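Garment Trades Board > Schools & Training > Is the Kandach evening patternmaking certificate worth it?

selvage_edge
Joined: April
Posts: 30

I'm thinking of signing up for the evening patternmaking certificate at Kandach and I'd like to hear from people who have no stake in it. Tuition is $2,673 for two terms, plus paper, muslin and whatever you ruin. The brochure says graduates "go on to careers in design rooms across the region," with no number attached to that and no design room named. I emailed to ask how many people finished last year and got the same brochure back as a PDF.

My background: I've sewn for years, I can alter a commercial pattern and I can draft a skirt that fits me. I can't draft a two-piece sleeve to save my life. I work days, so full-time school is out.

What I want is a job in a sample room. Does this get me there or am I buying a very expensive hobby class?

----

bobbincase

Expensive hobby class. Next question.

More seriously, look at the course list. Term one is basic block, skirts, pants, collars. You already do half of it. Term two has the sleeves you want, but it also has three weeks of "portfolio and personal brand." Three weeks! I've hired for a sample room twice and never opened anybody's portfolio. I handed them a sketch and a dress form and went to get coffee.

----

tuck_and_dart

I did this certificate, so let me push back a little. The drafting teacher is excellent. She made us true every seam, walk every sleeve cap around the armhole, and if the notches were off she handed it back without a word. I'd been self-taught and I had bad habits I didn't know were habits. My grading was a joke before that class.

The branding weeks are silly, yes. I did my mending through them.

----

selvage_edge

Thanks, that's useful. tuck_and_dart, did you get work out of it?

----

tuck_and_dart

I got work afterward. Whether it came out of the certificate I can't say. A woman in my class knew somebody at Brastus and they needed a temp for uniforms. I stayed on.

----

bobbincase

So you paid tuition to meet a woman who knew somebody.

----

tuck_and_dart

I also learned to draft a two-piece sleeve, which is what the OP asked about.

----

hemline_hal

Has anyone been to their graduation show? I went to the last one because my niece had four looks in it. The clothes were fine, some better than fine, and there was a gray coat with a funnel collar I'd have worn home. But you can't judge teaching from a runway. Everything goes by in ten seconds under pink light with the music up, and half of what I saw backstage was held shut with safety pins. My niece's lining was attached with fusible tape. She got an award.

If you want to know what a school teaches, ask to turn a jacket inside out.

----

bobbincase

Congratulations to your niece's fusible tape.

I'd add that these shows are an ad. The school sells tickets to the parents and then uses the photos to sell next year's seats. I don't blame them, rent is rent, but don't mistake it for the industry paying attention. Who was in the front row?

----

hemline_hal

Parents. And a man from the fabric store.

----

G_Marinho

I teach patternmaking privately and have taught evening classes (elsewhere, never at Kandach), so take this with whatever salt you like. My name is Gervásio Marinho, and I sign my posts so people can decide for themselves if I'm biased.

The price isn't outrageous. If you divide it by the hours, it's less than I charge. The trouble with most evening certificates is speed. You see a draft demonstrated once, you copy it once, and the next week there's a new one. A sleeve has to be drafted badly a good many times before it's drafted well, and there's no room for that in a two-term schedule. Students leave with a thick binder and shaky hands.

So my question to the OP is how many hours a week you can practice on your own. If the answer is none, no school will fix it.

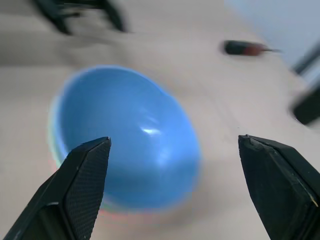 The other thing I'd check is what block they start you from. Some schools hand out a house block in card and everything gets traced off it. You can spend the whole year without learning why the back shoulder is longer than the front. Then you get to a sample room, the customer's fit model is a different shape, and you have nothing to stand on. Ask them outright: do we draft our own block from measurements, and does anyone fit it on a body?

Gervásio

----

tuck_and_dart

We drafted our own. Fitted on each other, in pairs, which was awkward but it worked. I had to redo my bust dart twice.

----

G_Marinho

Good, then that's better than I feared.

----

pinkingshears

I'm going to be the sour one. I took the full-time version at Thoroddsen years back and the job claims were nonsense there too. They counted anybody working in "the fashion sector," and that included the girl folding sweaters at the mall. She'd had that job before she enrolled. When I asked about it they told me retail is a valuable pathway.

Any school that had good numbers would print them. When they don't, I assume the worst and I've rarely been wrong.

----

selvage_edge

That's my instinct also. But nobody I've written to prints them, so then I'd be ruling out every school.

----

pinkingshears

Yes.

----

hemline_hal

Come on. My niece had a good time and can make a coat.

----

pinkingshears

With tape.

----

selvage_edge

OK, alternatives then. I've seen people mention the Gerau drafting book. Is it possible to get to sample-room level with a book and a lot of muslin?

----

bobbincase

I did. It's a dry book and the drawings are tiny, but the sleeve chapter is all there. Work it at half scale first to save paper, then full size. Buy the cheapest muslin you can find and don't get precious. When you've got a sleeve that hangs straight, cut it in wool and see how wrong you were.

What you won't get from it is production habits: how to mark a pattern so a stranger can cut it, what goes on a spec sheet, how much to leave for a machine operator who's in a hurry. You pick that up on the job, and you can pick it up fast if you keep your mouth shut.

----

tuck_and_dart

You were already working in a factory when you used that book, you told us so in the pressing thread. The OP isn't. It's a lot easier to teach yourself when there's a cutter in the next room who'll laugh at your notches.

----

bobbincase

Fair. I'd forgotten I'd said that.

----

G_Marinho

I agree with tuck_and_dart here. Books don't look at your work. I've had students come to me after a couple of years with a very good book, and they had been reading the same instruction wrong the whole time. One had been adding ease to the sleeve cap and then adding it again. Every jacket she owned had puffed sleeves and she thought it was her shoulders.

You could split the difference. Ask Kandach if you can enroll in term two only. Plenty of schools will let you test out of the first term if you bring in samples. They don't advertise it, for obvious reasons.

----

pinkingshears

They'll want a testing fee. Get it in writing that it comes off the tuition.

----

selvage_edge

I called. They do allow it, with a draft and a sewn sample to be reviewed by the instructor. The person on the phone had to go ask. There is a fee, and no, it does not come off the tuition, so pinkingshears wins that one.

I also asked about the block and got "it depends on the instructor," and when I asked who the instructor would be she said that hadn't been confirmed for April.

----

tuck_and_dart

Hm. If it isn't the one I had, I take back roughly half of what I said.

----

bobbincase

There's your answer. You're not paying for a school, you're paying for one person, and they can't tell you who it is. Don't send money until they can.

----

hemline_hal

I could ask my niece who's teaching. She still goes in to use the industrial machines.

----

selvage_edge

Please do, that would help a lot. Deposit isn't due yet so I can sit on it. I've ordered the Gerau in the meantime, used, with somebody's pencil notes in it according to the seller.

----

pinkingshears

Pencil notes in the sleeve chapter, I'd bet.

----

hemline_hal
2018-12-17

Niece says the sleeve teacher is on leave and they're interviewing. She also says the test-out sample is a straight skirt with a lapped zipper and a waistband, and they check the inside. She wants me to tell everyone here that the tape was because she ran out of time.

----

selvage_edge

Tell her thanks. Holding off on the deposit until they name somebody. If anyone has a line on a private teacher with evening hours who isn't booked solid, my messages are open (Gervásio, I wrote to you already).

----

G_Marinho

Received. I have a waiting list but I will answer tonight. Bring the worst sleeve you have made, please, and leave it unpressed.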